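Search this site
Search
Go

An afternoon at the Prellano ceramics fair

I go to these things so that you can decide whether to bother. Prellano runs its ceramics and tableware fair every June in the old showgrounds hall, and for three years people have been telling me it is the one worth the drive. The flyer promised 2,000 pieces by local makers, live throwing, a glaze clinic and "the colours of the valley under one roof". I have been to enough fairs to know that a flyer is written by somebody who wants you to park.

Parking was seventeen dollars. It says $17 on a sandwich board at the gate, after you've already turned off the highway and there are cars behind you. Entry was free, they were very keen to tell us, and I suppose that is one way of doing the sums.

I got there at ten past ten and the doors had been open since nine. The front third of the hall wasn't pottery at all. It was jam, soap, beeswax wraps and a man selling gutter guards. I have nothing against gutter guards and I may well need some, but he wasn't in the flyer. A woman at the information table told me the general stalls "bring in the foot traffic" for the potters. From what I could see, the foot traffic came in, bought jam and went back out the side door to the sausage stand.

Past the soap things got better. Lina Hourani had the first proper stall, all grey and white stoneware, mostly cups. She let me pick things up without hovering, which I liked. The handles took two fingers comfortably and the rims were thin without feeling sharp. I asked if they could go in the dishwasher and she said yes, but she wouldn't put her own in there. I have heard that sentence from every potter I've ever spoken to and I still don't know what to do with it. Her cups were forty-two dollars each. I put one down, walked off, and went back later. More on that below.

The live throwing was on a low stage at the back. Ettore Bianchini has been making pots for longer than most of the other stallholders have been alive, and he didn't talk much, to the obvious distress of the young bloke holding the microphone. He centred the clay, opened it, pulled up a wall and collapsed it on purpose to show us what too much water does. It took him under five minutes. Then he did it again properly. I learned more from the collapsed one. The session was billed as an hour and ran for half that, and the rest was a raffle.

As for the raffle, first prize was a "complete Plirkeck dinner set". Plirkeck is factory ware. It's decent, my sister has it, it stacks well. But you're standing in a hall full of people who make plates with their hands, and the prize is plates made by a machine and shipped in a carton. I asked at the desk whether any of the makers had been approached. I was told the prize had been "kindly provided". So that was that.
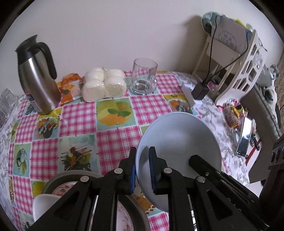
8 min read

I want to talk about bowls for a bit, bowls being what I came for. Our big salad bowl died in autumn, and I had been putting off replacing it in the belief that Prellano would sort me out. What I wanted was simple enough: wide, plain, deep enough to toss leaves without losing them over the side, and in a colour that doesn't argue with the food. Pale blue or grey would do. You'd think that in a hall with 2,000 pieces it would be a matter of choosing.

Most of what's being made at the moment is small. Cups, tumblers, little dishes for rings or salt or olive pits. I understand why. A kiln shelf only holds so much, a big bowl takes the room of a dozen cups, and if it cracks you've lost the lot in one go. Irena Nowakowski explained this to me very patiently at her stall, where she had two large bowls and both had a sold sticker by eleven o'clock. She takes orders. The wait is nineteen weeks. I told her that seemed like a long time for a salad, and she laughed and said people who order a bowl in June are glad of it by summer. Fair enough, I thought, and took her card.

Some advice from Irena that I'll pass along, as it was the most useful thing I heard all day. Turn the bowl over and look at the foot. If the foot is rough, it will scratch your table, and no amount of felt dots will stay on once it's been through the wash. Then run a finger just inside the rim, where the glaze tends to go thin. And set it on something flat and press one side of the rim gently. If it rocks in the hall it'll rock at home. I went round the rest of the stalls doing this and found three rockers, one of them priced at $400.

Yes, four hundred. That was Brunello Zuccaro, who had the corner position with his own lighting and a black cloth backdrop. His work is handsome. I'm not going to pretend it isn't. There was a dark green platter that I would have happily hung on a wall, and the glaze on it really did look like deep water. But the bowl in question tipped when I pressed it, and when I mentioned this the assistant told me that the movement was "part of the piece". I have a wobbly kitchen chair at home that I could offer them on the same terms.

The glaze clinic was run out of a side room by Giorgia Barbieri. You could bring in a chipped or crazed pot and she would tell you what had gone wrong with it. I hadn't brought anything but I sat at the back for a while. She was blunt, and I enjoyed it. A man had a teapot that had been weeping through the base for years, and she told him it had been underfired and to keep dried flowers in it. Somebody else asked whether fine cracks in a glaze mean a bowl isn't safe to eat from. Her answer was that she wouldn't leave wet food sitting in one, and she'd be fussier still if she didn't know who made it or what was in the glaze. She had a queue out to the corridor and one small table to work at. If the organisers are looking for somewhere to spend the parking money, I'd start with a bigger room and a second chair.

Lunch. The flyer said "a taste of the valley". It was the sausage stand, a coffee van and a stall doing rice paper rolls. The rolls were good. The coffee van had a queue I gave up on twice. There were four picnic tables for the entire fair and a family had spread a birthday party across two of them, so I ate standing up beside the gutter guard man's trailer.

There is also a display each year from one supplier to the trade, and this time it was Drerker, who sell kilns and wheels. It was a big stand with carpet. I can't judge a kiln, but I watched a few potters stop there and their faces were about the same as mine in front of Brunello's bowl. One of them told me she's been firing in the same second-hand kiln for over a decade and would go on doing so until it fell through the shed floor. Drerker were giving out free tape measures, and there was a fair crowd for those.

The afternoon session was meant to include a talk on local clay, from the pit out along Lam Road. This was the part I'd most looked forward to. I'd heard that most of the clay at "local" fairs comes in plastic bags from somewhere else altogether, and I wanted to hear someone address it. The talk was cancelled. A sheet of paper on the door said so, with no reason given. I asked a few stallholders where their clay came from and got straight answers from all of them: mostly bagged, mostly from interstate, a couple mixing in a bit of the local stuff for colour. They weren't at all cagey about it. It's only the flyer that carries on as though everybody has been out with a shovel.

I went back to Lina's stall before I left and bought the cup. I'd been thinking about it through lunch — that's usually the test. She wrapped it in newspaper and told me again not to put it in the dishwasher, having told me earlier that I could. It's been in twice. So far it's fine, and I'll let you know.

Is it worth the drive, then? If you want cups, yes. Go early, walk straight past the soap and have cash for the parking. If you want a large bowl, ring Irena in autumn and save yourself the trip, or get to her stall at nine and be prepared to be rude about it. If you've got a pot with something wrong with it, take it to Giorgia and get there before the queue does. I wouldn't go for the throwing unless they give Ettore his full hour and take the microphone off the other fellow.

I didn't count the pieces, and I don't believe anyone else has either. It may be 2,000 if you include the ring dishes.

We're still using the stockpot for salad. I have put my name down with Irena and left a deposit, and I asked for something in a pale grey-blue, plain, flat on the bottom. She said the colour could come out a shade either way. I said that would be all right, and we'll see whether it is.

Recent posts
The Prellano garden show: mostly mulch
Two hours at a cheese factory with one window
An open day at the reservoir, and where to stand
Do you need a second colander?
Readers' letters on the parking question

Contact | Copyright, all rights reserved | Back to top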